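Speaker notes - "Brick, Tile and the Line Between Them"
Lurnstead Home Renovators' Evening, June
Zaid Khasawneh

Slot is 38 minutes plus questions. Water on the lectern. Pass the mortar samples around early so they get back to me before the end.

Opening (title slide up)

Good evening, and thank you for coming out to hear a man talk about joints! I mean it, this is my favorite subject in the world and I don't often get a full room for it. Tonight is all about what happens between the bricks and between the tiles. Mortar, grout, how wide, what color, and why a wall you spent real money on can look flat or fussy when the brick itself is lovely.

Quick show of hands. Who has picked a tile this year? Keep your hand up if you picked the grout on the same day. (Usually most hands drop. Wait for it.)

Joints are a bigger share of the wall than you think

Tell the Bortolotti Street story. Kitchen chimney breast, 2,637 bricks, every one of them reclaimed, cleaned by hand over a whole winter. The owners had spent months on the brick and gave me one word on the mortar: "normal." So I made up sample panels and leaned them against the stove. Same brick, four mortars. They looked like four different houses. They went with the sandy one, and I still get a holiday card with that chimney on it.

Point to make: on an ordinary brick wall a good slice of what you see is mortar. You are choosing two materials, so give the second one an evening of your time.

Dark joints, light joints

CLICK. 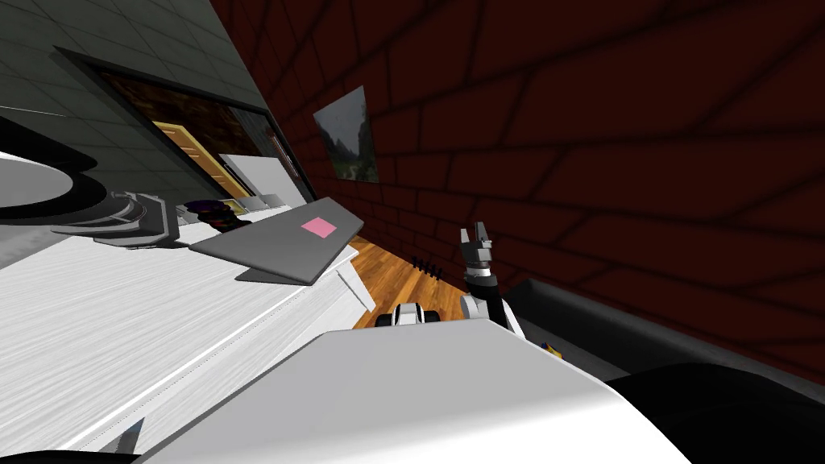

Dark joints on red brick, with gray tile alongside.

Ask them what they notice first. Most people say the grid. A dark joint pulls every brick out as its own shape, and on a deep red it makes the whole wall feel heavier and a bit moodier. I love it on one wall. I get nervous when somebody wants it on four.

Then the light joint. Pale mortar on red brick lifts the wall and reads more traditional. It also shows soot and splashes, so think twice behind a stove.

Matching joint: the quiet choice. The brick blends together and you get one big field of color. Great in a hallway where there's already a lot going on with doors and coats.

If brick meets tile in the same room, tie them together with the joint color or keep them clearly apart. The trouble starts in the middle, when the two grays are nearly the same and your eye keeps checking. Hold up the two gray sample sticks here, side by side, then swap them and see if anyone can tell which is which.

Joint shape (pass the samples now if not done)

Flush - trowel it off level. Soft, old-looking, forgiving on worn edges.
Concave - pressed in with a rounded jointer. My default outdoors. Sheds water well.
Raked - set back from the face. Big shadows, very handsome indoors. Outside in a wet climate, please don't, water sits on that little ledge.

Let them run a thumb along each one. People always go quiet for a second when they do this and it makes me so happy.

Tile and grout

Keep this part moving, it ran long at Jovetti.

Square tile shows every wobble. If the grid is off at the window, you'll see it from the door. Start your layout from the thing people look at, and push the cut tiles into the corners.

Small gaps suit crisp-edged tile. Handmade tile needs more room, the edges wander and a tight joint makes that look like a mistake.

Grout color dries lighter than it looks in the bucket. Make a test patch on a scrap, leave it overnight, look at it in the morning and again with the lamps on. Mention the Zidetti bathroom, where we mixed 11 test patches and the owner picked the first. (Pause, let them laugh, it was a long week.)

White furniture near all this: lovely, but it makes the joints look darker again, so put a white card next to your samples.

CLICK to the next slide, take a sip of water.
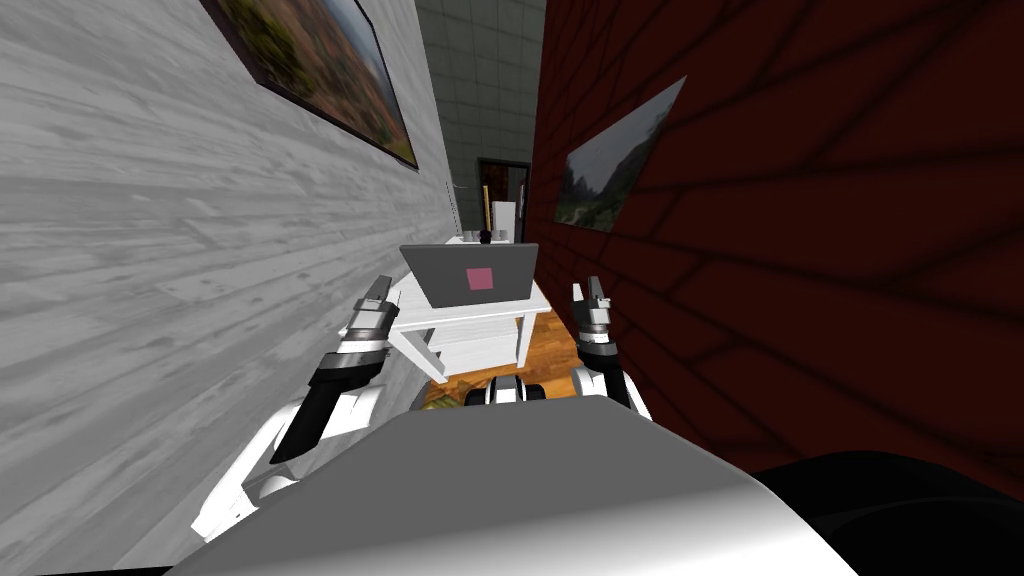 Doing it at home

A small patch of repointing is a fine weekend job. Rake the old mortar out by hand, brush the dust away, dampen the wall, and press the new mix in thin layers. Work in patches you can finish before it stiffens. Soft old brick wants a soft lime mortar. Hard cement in an old wall traps moisture and the brick face pops off, and then you're calling me in a sad voice.

Wear goggles and a proper dust mask. Say it twice.

Questions

Allow 12 minutes. If it's slow to start, ask who has a grout color they regret. Somebody always does!

Sample boxes and the handout are on the table by the coat rack. Collect the raked panel personally, it's the only one I have left.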